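Dumisani Rampersad sharpens knives in a former shoe repair shop on the main street of Jilville. He opened at 5 in the morning when he started, to catch the restaurant cooks before their shifts. These days he opens at eight and the cooks leave their knives in a locked drop box by the door.

He learned the work from his uncle in Jallcombe, who drove a van from farm to farm and sharpened whatever people brought out to him. "Shears, mower blades, axes," Rampersad says. "Kitchen knives were the small stuff. He gave me those because he figured I couldn't do much harm."

Most of what comes in now is from home kitchens. He charges by the length of the blade and keeps a paper ledger. Last July he did 168 knives, the most he has had in a month. A lot of them had not been touched since they were bought.

"People think a sharp knife is the dangerous one," he says. "A dull one slides off the onion and you push harder to make up for it. I see the bandages when they come in to drop off."

I asked him what people do wrong at home, and he took a while to answer. He doesn't like telling customers off. The dishwasher came first, then glass cutting boards, then the drawer. A knife thrown in a drawer with the spoons and the can opener gets knocked every time the drawer is pulled open. He would like to see more people use a rack on the wall, or a plain plastic guard that slips over the blade.
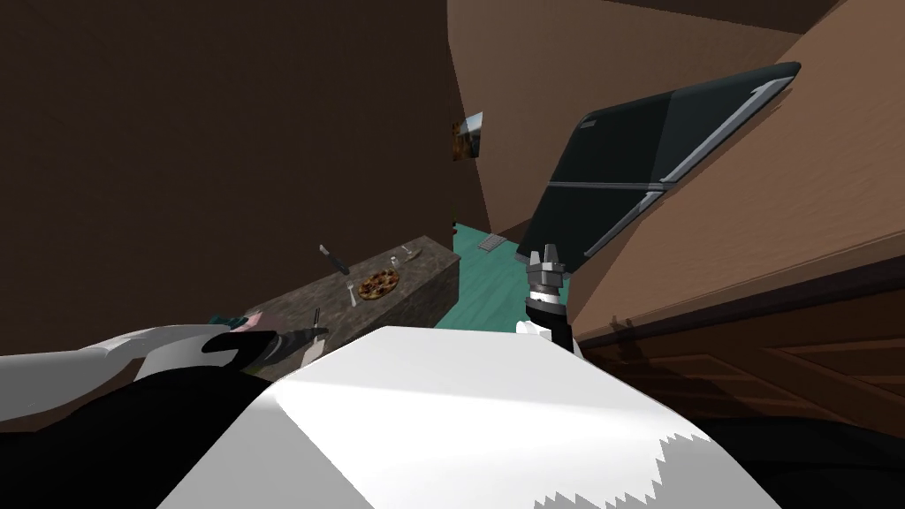 A dark-handled knife, blade up, by a stone-grey countertop.

He has a low opinion of pull-through sharpeners, the kind with two slots. "They work for a month. They take off a lot of metal and they leave a rough edge. If that's all you're going to use, fine, use it. It's better than a butter knife." He sells one whetstone, a two-sided one from Gevik, for 40 dollars. He says he talks as many people out of it as into it, depending on whether they sound like they will sit down with it on a quiet evening.

His part-time helper is Anel Motaung, who came in as a customer with her mother's cleaver and asked if she could watch. She now works the counter on Saturday and does the scissors, a job Rampersad says he never had the patience for.

"Scissors are two knives that have to get along," Motaung says. "You can put a beautiful edge on both sides and they still won't cut if the screw is wrong. Half the time I fix the screw and hardly grind anything."

She also handles the odd items. Food processor blades come in after the holidays. Pizza wheels come in all year, and she does them by hand, turning the wheel a little at a time against a fine stone. One customer brings in the same Poduval bread knife every spring, and she has told him twice that it could go longer between visits. 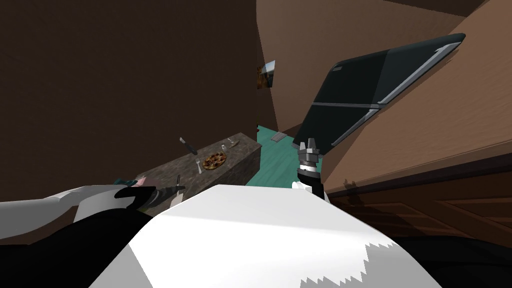

Pizza on a dark speckled granite counter.

The shop's oldest machine is a water-cooled wheel that belonged to the uncle. It turns slowly and throws a gray slurry down the front of whoever is using it. Rampersad has a faster belt grinder for mower blades and anything with a chip in it, but for kitchen knives he goes back to the wheel. He checks each edge on a sheet of newspaper. If it catches anywhere along the cut, the knife goes back on.

There were 134 names in the ledger for the month before I visited, and he knew most of them by their knives. He is less sure about the future of the building. The lease is up next year, and the owner has talked about turning the whole row into apartments.

"I could do it out of a van," he says. "My uncle did. But I'd miss the window."

Motaung wants him to start a beginner class in the back room, on a weekday evening, with people bringing one knife each. He has agreed to try it once. She has already put a sign-up sheet by the register, and when I left there were a few names on it, one of them in Rampersad's handwriting.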